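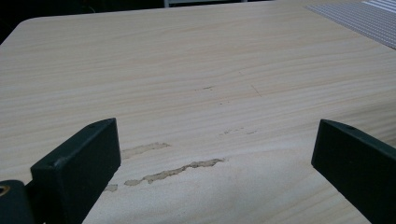 18 January 2026
Bench notes, packing room, Abreu site

Long one today, sorry in advance to whoever reads the shared copy. I wanted to get it down while I still have it all in my head, and I'm in a very good mood about how this is going.

Where we are. The Rondar cell has been doing the tray loading on line 4 since November, and the people who used to load trays have moved over to what we're calling teaching and checking. Today was the first full shift with all of them rotating through the hand-held grippers. Until now it was only Binta and Tshepo recording, and everything the cell knew about picking, it knew from the two of them. You could tell, too. Tshepo comes at everything from the right and a little high, and the cell had picked that up so faithfully that Reshma stood watching it and said "that's his elbow."

So, today's order of work:

Morning, recording at the side table. Everybody does the same pick and place with the hand tool, in their own way, no coaching on style. Only rules: start with the fingers open over bare table, hold still for a moment, then go. End the same way. I was strict about the open start because last week's recordings were full of takes that began already halfway into a grab, and Ulises had to throw them out one by one. He was patient about it. I wasn't there for most of it, which probably helped.

Midday, load what we had onto the cell and let it run slow, guard closed.

Afternoon, talk.

What went well in the morning. Everyone got the hang of the tool faster than I did! I took most of a shift to stop squeezing it like a pair of pliers. Binta showed the others her trick, resting the heel of the hand lightly on the table for the last bit of the approach so the fingers come in level. I had written "keep hand off table" in the first version of the instructions. Crossed out. Her takes are the cleanest we have and she was ignoring my sheet the entire time.

Nosipho is left-handed and this was the part I'd been looking forward to. With a tool that's the same on both sides it shouldn't matter, in theory. In practice she approaches from a direction we had almost no recordings of, and when we ran the cell at midday it handled the trays at the near corner much better than it did last week. Those are the ones it has been fumbling. I don't want to pin it all on her takes until we've run it again with them left out, and Ulises is going to do that comparison. But I did go and tell her straight away, and she has been unbearable ever since, quite rightly.

Table surface. I keep meaning to write this up. The side table is worn through in the stretch where everyone works, a long ragged streak and a shorter patch next to it, where the finish is gone and the duller stuff underneath shows. I had a request half filled in for a new top. Ulises asked me to leave it. His argument: the wide camera view on the hand tool sees that wear in take after take, and he wants to know whether the model is leaning on it as a landmark. If it is, then it'll get lost the moment we move to the line, where the surface is plain. So before we replace anything we're going to record a batch with a cloth over the worn part and a batch with the table turned end for end, and see what changes. I like this a lot. It's a cheap test and it could save us a miserable week in the spring.

(Side question for Ulises: does the gray striped mat count too? People keep shifting it. If we want it as a variable we should move it on purpose and write down when. If we don't, it should live on a shelf.)

Midday run. Slow speed, 10 trays. The cell placed them all, with one that it set down crooked and then left crooked. A person would nudge it square without thinking. Binta said exactly that, and then she said "well, nobody recorded a nudge," and she's right, we have never recorded a fix. Every take we keep is a tidy one. We've been deleting the takes where somebody goes slightly wrong and puts it right, and those are the useful ones. From tomorrow they stay in. Mark them with an F in the log and carry on, please don't redo them.

I'm still a bit giddy about that one. Months of being pleased with how clean our recordings were.

Now the afternoon talk, which is the part I most want the others to read.

I asked how the job feels now compared with before the cell. I'd asked Reshma to run it and then I sat at the back and mostly kept quiet (mostly). Notes as I took them, with permission to share:

Tshepo misses the rhythm. He says loading was dull but his head was his own, and he could think about anything he liked. Teaching needs attention all the time, and by the end of a recording block he's tired in a different place. His shoulder, on the other hand, is better than it has been in years and he's sleeping on that side again. He'd like shorter recording blocks with a stretch of ordinary packing between them. Fair, and easy to do.

Binta likes it without reservations. She wants to know how the recordings turn into the motion and asked if she could sit with Ulises while he does a training run. Yes, obviously yes. I should have offered.

Nosipho wanted to know what happens when the cell has learned enough. I said what I know: that the four trays-and-lids variants are only the start, that new shapes come in all the time from Fomik and each one needs teaching, and that checking stays with people. She said that was an answer about the work and she'd been asking about the jobs. She had me there. I don't decide that. What I can do is get somebody in the room who does, and I've written to Hirkurano to ask for a proper answer on headcount through the end of the contract, in writing, to everyone at once. I'll stick the reply on the board whatever it says.

Reshma's own point was about credit. The recordings have been logged under a tool number, so when something improves we say "the model got better," and when it does something clumsy we remember whose elbow it is. She'd like it the other way round. We agreed that the log gets names if the person wants their name on it, and that nobody's recordings are used to compare how fast people work. I've asked for the timing column to be taken out of the shared view altogether. Ulises can keep what he needs for lining up the video, but the rest of us have no use for it.

There was also a general complaint about the noise of the cell when it homes. I had stopped hearing it. I went and stood next to it afterward and it's horrible. Will look at the speed on that move.

Changes from today, so they're all in one place:

Recording blocks come down to three sets each, then back to packing or checking, your choice which.
Open start and open finish stay as they are.
Hand on the table is fine. Ignore the old sheet, I'm printing a new one and Binta is going to read it first.
Keep the takes with a fix in them, marked F.
Names in the log for those who want them. Tell Reshma.
No new table top until the cloth and turn-around batches are done.
Homing move slower.

Small tool things. Wipe the inside faces of the fingers at the start of each block, there was a smear on one set this morning that showed up in a lot of takes. The second tool has a trigger that feels stiffer than the first and Tshepo prefers it that way, so I'm not going to touch it, but can whoever picks it up write down which one they used. If you're clearing the table between sets, clear all of it. I found a roll of tape in 5 takes.

Things I don't know yet:

Whether the better near-corner picks come from Nosipho's takes or simply from having more takes. Comparison first, cheering second (I've already cheered, so this is for the record).

Whether the checking job is interesting enough to do for a full shift. My guess is no. I want to try it myself before I ask anyone else to, so put me down for one.

How to teach it to leave things alone. There was a moment at midday when a tray was perfectly fine where it was and the cell picked it up and put it back down in the same place. We all laughed, and then Reshma asked how you'd record somebody deciding to do nothing. We went round and round on it over coffee. Ulises thinks you do exactly that, you hold the tool open over the table and record yourself not picking. Binta volunteered on the spot. We'll try a few tomorrow before the first block and log them with an N.

Batteries for both tools are on the charger. The spare guard key is back on its hook.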